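The Winter I Learned to Go to Bed

I used to be a terrific sleeper. In college I slept through a fire drill, a marching band and most of a course on the history of trade. Then I hit my forties and started waking up at ten past three every single morning, wide awake, ready to think about the gutters.

If you're a three o'clock person too, hello! You know how it goes. You lie there, you do the math on how many hours are left, the math is bad, and then you're mad about the math. By last September I was doing this five nights out of seven, and I was not a nice person to share a kitchen with.

So I set out to fix it, and because I can't do anything without turning it into a project, I bought a spiral notebook and wrote everything down. Coffee times, dinner times, what I read, what I wore, how warm the room was, how many blankets I kicked off. My sister says it reads like the diary of a very dull sea captain.

The first thing I went after was the bedding. I'd been sleeping on the same sheets for so long that I couldn't have told you where they came from. They'd gone thin in the middle and stiff at the edges (how does that even happen?), and the elastic on one corner had given up. I spent a whole Saturday at a store in Karnmont, rubbing fabric between my fingers like somebody's grandmother at a market.

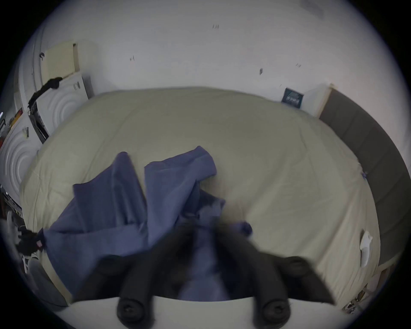

Blue-violet on cream.

What I came home with was plain cotton, and not even the fancy kind. The saleswoman tried to steer me toward a set with a thread count of 1313, and when I asked what was different about the one next to it, she said that one was 1273. I still think about that. I went for the cheap ones in the bin by the door, washed them twice with no softener, and they were crisp and cool, exactly what I'd been missing. Did I sleep through the night? I did not. But I fell asleep faster, and I wrote that in the notebook with two exclamation marks.

Next up was the temperature. We keep a warm house. My husband grew up in a drafty one and he swore he'd never wear a sweater indoors again, so the thermostat sat at 70 day and night and I just assumed that was normal. I started sneaking it down after he'd gone up to brush his teeth. A degree the first week, another the week after. He noticed on the third week and we had what I'll call a conversation. We ended up with separate blankets, and I can't recommend that enough! No tugging, no cold shoulder at two in the morning, and he can bundle himself up like a burrito while I stick one foot out.

Separate blankets do make for a bed that looks a little silly in the daytime. I've made my peace with it. I never was much of a bed maker, but somewhere in October I got into the habit of pulling everything straight right after breakfast, and I found that walking into a tidy room at night put me in a better mood than walking into a heap.
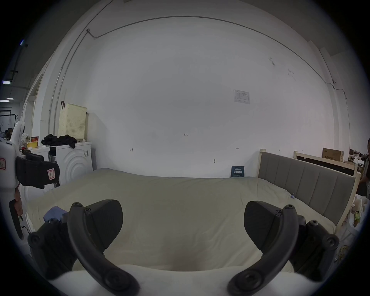 Povilas Liepiņa wrote to me after I mentioned all this in my newsletter, and he thinks I've got it backward: a bed should be left open all morning to air out, with the covers thrown over the footboard and the window cracked, and only made up after lunch. He's done it that way all his life and sleeps like a stone. I tried it for a week. I'm sorry to report that I forgot the after-lunch part every day but one, though the sheets did smell lovely.

Then came the gadgets. Oh, the gadgets. A friend lent me a sleep tracker called the Gisteo, a little band you wear on your wrist, and every morning it gave me a score. The scores were terrible. I'd wake up feeling pretty good, look at my wrist, see a number that belonged on a failed spelling test and feel awful until lunch. After 11 days I put it back in its box and drove it over to her house. I felt better before I'd even backed out of her driveway.

I gave up the late-night TV too, mostly. I gave up the glass of wine on weeknights (that one hurt, and that one helped more than I wanted it to). I moved the phone charger to the hallway and bought an alarm clock with actual hands, and now at three in the morning I can't look up whether raccoons hibernate. 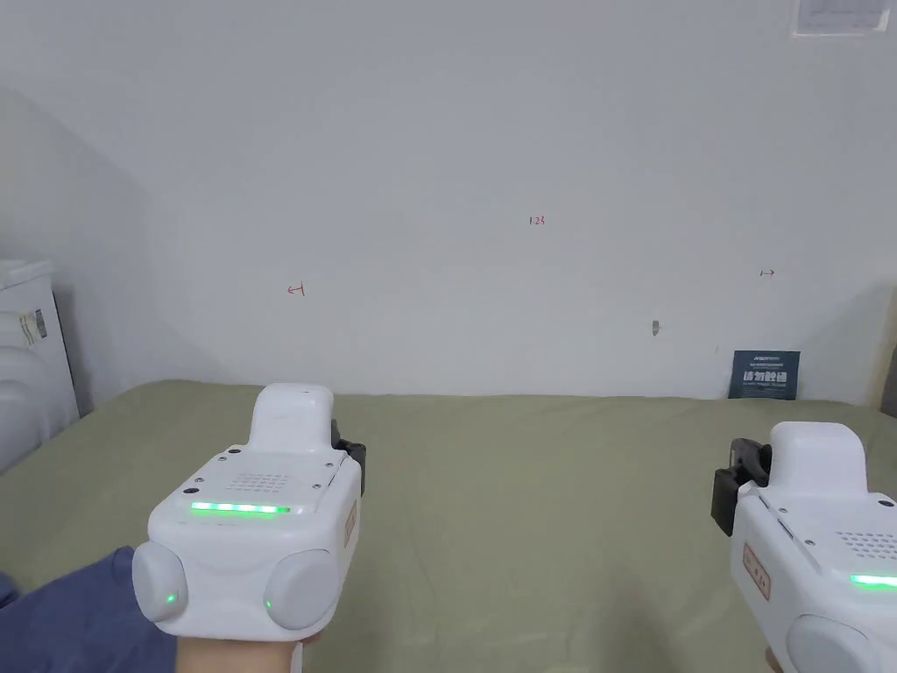

Plain walls, green cover.

The bedroom itself got a going-over around Thanksgiving. I'd read somewhere that a calm room makes for calm sleep, and mine had turned into the place where things went when I didn't know where things went. Wrapping paper, a broken fan, a box of tax papers. I hauled it all out. Rozīte, our elderly cat, sat in the empty spot where the fan used to be and looked deeply offended for two days.

The clothes were the hardest. I'd always slept in whatever was too worn out for daytime, old race shirts and leggings with a hole in the knee. My notebook kept telling me I was waking up hot and twisted, so I finally went through the drawer and held up every last thing and asked myself if I'd be comfortable rolling over in it. Anything with a thick seam or a tight collar went. Sleeves went too, on the whole.

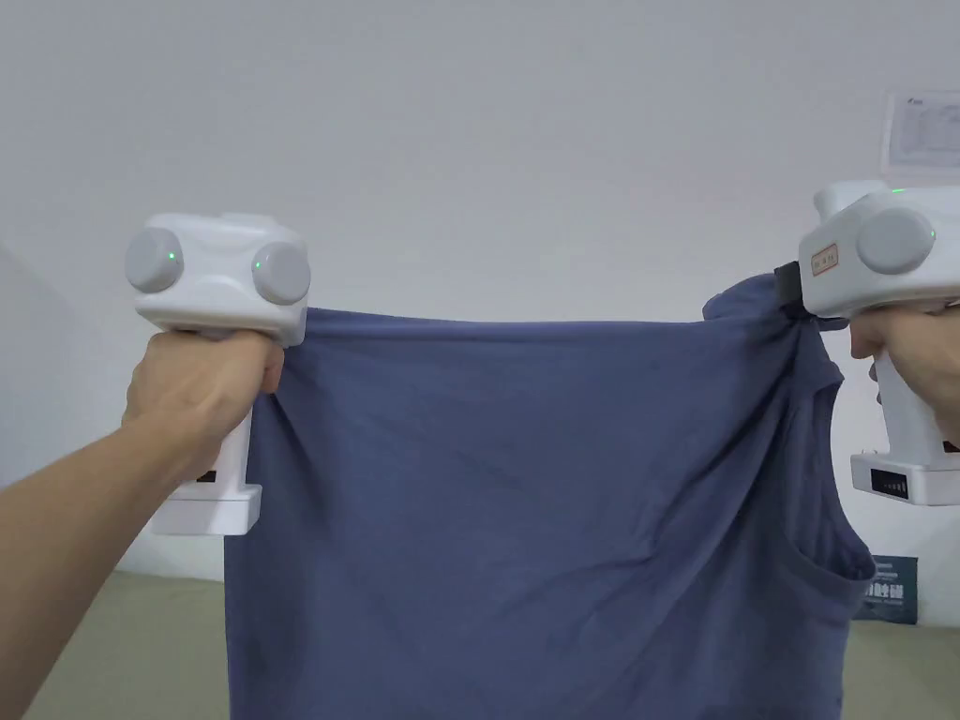 Sleeveless, in blue-gray.

The best advice of the whole winter came from Aušra Vaher, who lives two doors down and has never had any patience for my notebook. She told me to stop trying so hard. If you're awake, she said, be awake. Get up, sit in the chair, eat a cracker, read something boring, and go back when your eyes get heavy. I'd been lying there with my jaw clenched for hours every night as if I could win.

So now there's a chair by the window in the hall, with a lamp and a paperback about canals. I've been on chapter four since before Christmas. Some nights I'm there for ten minutes and some nights it's longer, and last week there were three nights when I never saw the chair at all.

I've still got half a notebook left. My husband wants it for his seed orders, and I've told him he can have it in the spring.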